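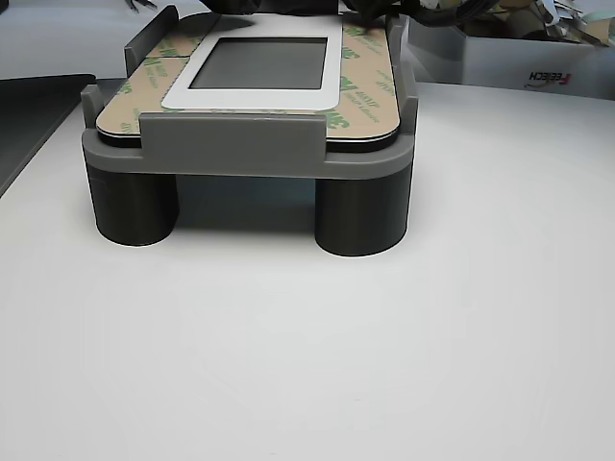 About Nakard

We make and repair clocks. Kitchen clocks, schoolroom clocks, station clocks, clocks for bakeries and swimming pools and one very large one for a grain elevator. If it hangs on a wall or stands on a shelf and people look up at it during the day, we're interested.

Our shop is in Demwood, on the second floor of the old button works, up a flight of stairs that everybody complains about the first time and stops noticing by the third. There's a freight elevator for anything heavy, and you're welcome to ride in it if the stairs are a problem. Just ring the lower bell.

How we got going

Nakard started with a box of broken school clocks. The district in Skorkusville was closing three buildings and had a storage room full of them, all the same model, all stopped. We took the whole lot home in a borrowed pickup, 120 clocks wrapped in gym towels, with no real plan. Most of them needed cleaning and a new movement. A few needed a lot more than that. By December we had enough of them running to sell at the holiday market, and people kept telling us where they used to sit in class and how slowly that exact clock moved before lunch.

We loved that. We still do! People have real feelings about clocks, more than they expect to, and a good part of our week is spent hearing about them across the counter.

After the school clocks came the repairs, and after the repairs people began asking whether we could make something new in the same spirit: plain face, big numbers, easy to read from across a room. So we drew one, and then another, and now there are six in the regular line.

What we make

The best known is the Demwood, a round wall clock with a white face and black numbers. It's the one you'll see in cafes and waiting rooms. It comes in two sizes and the hands are steel, cut and painted in our shop.

The El Fassi is our kitchen clock. It has a timer on the lower half of the face that you set by turning the rim, and it rings a proper bell when it's done. We went through a silly number of bells before we found one that you can hear from the yard but that doesn't make you drop the spoon. The name comes from the bakery downstairs, which tested the early ones for us for a whole winter and sent back notes with flour on them. Some of the notes were about the clock and some were about what we should order for breakfast, and both kinds were useful.

The other four are a desk clock, a small alarm clock, a tide clock (made for a customer on the coast, then kept because so many people asked) and a double-sided hallway clock on a bracket. All of them are listed on the Clocks page with sizes and colors.

We also make to order. Clubs, libraries and pools are our usual customers for this, and we enjoy odd requests. We've made a clock that runs backward for a barbershop, where you see it in the mirror, and one with no numbers except a large 4, for an office that really looks forward to going home.

Repairs

About half of what we do is repair work, and we take in clocks by any maker, old or new. Wind-up, electric, battery, it doesn't matter. Bring it in or mail it, with a note saying what it does and what you'd like it to do. We look it over and write to you with a price before we touch anything. Looking costs nothing.

A few things that help us:

Pack the pendulum separately, if there is one.
Put the key in an envelope and tape the envelope inside the box.
Tell us if it has been dropped. We won't judge.
Leave the dust alone. We'd much rather clean it ourselves than find out what happened with the window spray.

Every repair gets a number and a line in the big green book by the door. The latest one in there as we write this is 3504 – a cuckoo clock with a very bent cuckoo. We keep the old pages, too, so if your clock was here ten years ago we can look up what we did to it.

Parts and patterns

Behind the workbenches there's a wall of small drawers, 200 of them, and they hold hands, gears, springs, screws, suspension hooks and glass. Much of it comes from clocks that couldn't be saved. If you have a dead clock and don't want it, please send it to us before you throw it out. Somebody out there is missing exactly that minute hand.

We sell spare parts to home repairers and other shops. Measure the hole in the old hand, trace the hand itself on a piece of paper, and mail or email us the tracing. We like tracings! They're faster than a description and we've never had to argue with one.

Saturday bench

On the first Saturday of the month we clear two of the long benches and anyone can come and work on a clock of their own. We're around to help, the tools are out, and coffee is on. Kids are welcome with a grown-up. There's no charge and no sign-up, though the good stools go early. We've had first-timers take apart an alarm clock and get it ticking again before noon, and we've had people come for months with the same mantel clock, happy as can be – some of them may not want it finished.

Visiting and writing to us

The shop is open Tuesday through Friday, nine to five, plus the bench Saturdays. Parking is in the gravel lot behind the building. From Skorkusville, take the river road and turn at the feed store.

Mail reaches us at Nakard, Button Works, Second Floor, Demwood. We answer email in the morning before the machines are on. If you call and it rings for a long time, let it ring. We're probably at the far end with both hands in something.

Wholesale prices start at 100 clocks, mixed models allowed, and the order form is on the Trade page.

Page last updated March 4, 2020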